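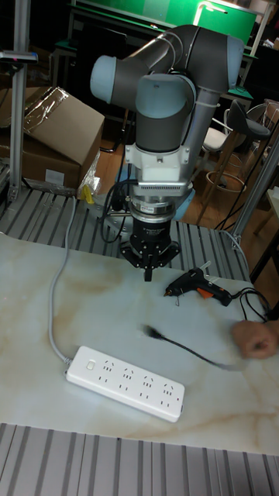 Can a machine plug in a power strip yet? I get asked some version of this at every family dinner, and my answer is still "sort of, on a good day." I'd like a better one, so I'm looking for people to come and help us find out.

I run the chores study at Promus, a small lab in Tutley. We take the boring little jobs you do at home or behind a shop counter – plugging things in, sorting out cords, putting the glue gun back where it lives – and see how far a robot arm gets with them. Then we ask regular people to do the same jobs, and that's where you come in!

You'd come for 3 visits of 49 minutes each (yes, I timed it). You do a set of tabletop chores at your own speed, watch the arm try them, and tell me where you'd trust it and where you'd grab the plug out of its fingers. I really want to hear the grumpy opinions too.

No tech background needed. I'd especially love people who've worked in stores, repair shops or cleaning. You should be over 18 and okay with your hands being filmed.

We have room for 15 people, and six of those spots are for folks from the Lammont side of town. We pay for your time and your bus fare, and the coffee is decent.

Visits run through June. To sign up, leave your name and a phone number at the Promus front desk, or write to me there – just put "chores study" on the envelope.

Shevchuk
Promus, Tutley
December 2018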